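Ticket 3511
Subject: Low overnight oxygen readings, Preda Lake, north bank
Category: Water quality / Monitoring equipment
Priority: High, reduced to Normal
Status: Resolved
Opened by: Rawiri Kereama, Fishery Office
Assigned to: Asano Lake Services, Technical Support

Issue reported
The dissolved oxygen probe at the north bank has given low readings on each of the last three nights. Values fall shortly after 2:00 a.m. and return to normal by 7:00 a.m. The south bank probe shows no matching drop. No fish have been seen gasping at the surface, and no dead fish have been reported by the bailiffs or by anglers. The north bank pegs have been closed to night fishing until the cause is known.

Equipment
Probe: Zindent, fixed mount, north bank
Aerator: Vorent paddle unit on timer, north bay
Logger: shared by both banks, reading every 20 minutes

Entry 1, Technical Support
Please confirm the following:
Date of last probe calibration.
Aerator timer settings, start and stop.
Whether any weed cutting, stocking or bank work has taken place in the past two weeks.
Please do not move the probe before the next overnight reading has been taken.

Entry 2, Fishery Office
The probe was last calibrated in March. The timer is set to run from 10:00 p.m. to 6:00 a.m. Weed was cut in the north bay last week and most of it was raked out the same day. The carp stocking planned for this month, 346 fish, has been placed on hold. The supplier has been informed.

Entry 3, Technical Support
Cut weed left in the water will lower oxygen as it breaks down, but the sharp fall at the same hour each night suggests that aeration is stopping. Please send a member of staff to the north bay between 1:30 a.m. and 2:30 a.m. to note whether the paddle is turning. A reading should also be taken by hand at the probe, at the same depth.

Entry 4, Fishery Office
Attended Tuesday night. The aerator stopped at 1:50 a.m. and did not restart. The hand reading agreed with the probe, so the low values are accepted as correct. The timer display still showed the unit as running. The spare aerator was started by hand and left on until morning.

Entry 5, Technical Support
The timer relay is at fault. A replacement has been sent to the Fishery Office. The power supply must be switched off at the bank cabinet before the cover is removed. The cable run from cabinet to aerator, around 200 feet, should be checked for damage at the same visit.

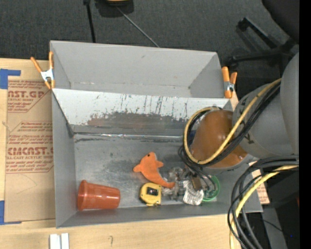 Attachment 1: Metal bin with orange-grip clamps.

Entry 6, Fishery Office
Relay fitted and cable checked, no damage found. The aerator ran for the full timer period on two nights in a row. North bank readings are now in line with the south bank. Remaining cut weed has been removed from the margins.

Entry 7, Technical Support
Noted. Priority reduced to Normal. The probe is due for calibration and this has been booked under a separate ticket. Night fishing may resume on the north bank at the discretion of the Fishery Office, and the stocking hold may be lifted.

Ticket closed by Technical Support with the agreement of R. Kereama.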